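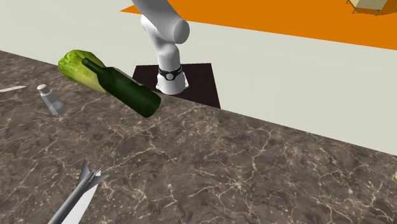

Work out where the arm will stand before you look at prices. Most of the cost overruns we hear about start with the mount.

**Measure first**
- Mark the reach on the counter with masking tape. Buy for the spots you use every day and ignore the far corners.
- A floor mount behind the counter leaves the top free for cooking. Allow 30 cm of clear floor behind it so you can still get past with a mop.
- Check the height of range hoods and hanging lights with the elbow fully raised.

**Budget for the extras**
Chia-jung Hsueh priced a single-arm setup for her kitchen in Stosdale last June. The base plate and bolts came to $114, a second gripper $200, and the whole list without the arm was $1651. She had planned on half that.

- Get the gripper quoted separately. Munteanu and Atden both leave it off the first quote.
- Ask what a service call costs once the warranty ends, and whether travel is extra.
- Put in a dedicated outlet before the arm arrives - electricians charge more to work around it.

**Try it on your own things**
Take a bag of awkward items to the showroom. Leafy vegetables, glass bottles and salt shakers lying on their sides will tell you more than the foam blocks on the demo bench. Candance lets you book a bench for an hour, and the fee comes off the purchase.

Dark or glossy stone can confuse some cameras, so bring a sample of your countertop if you have an offcut.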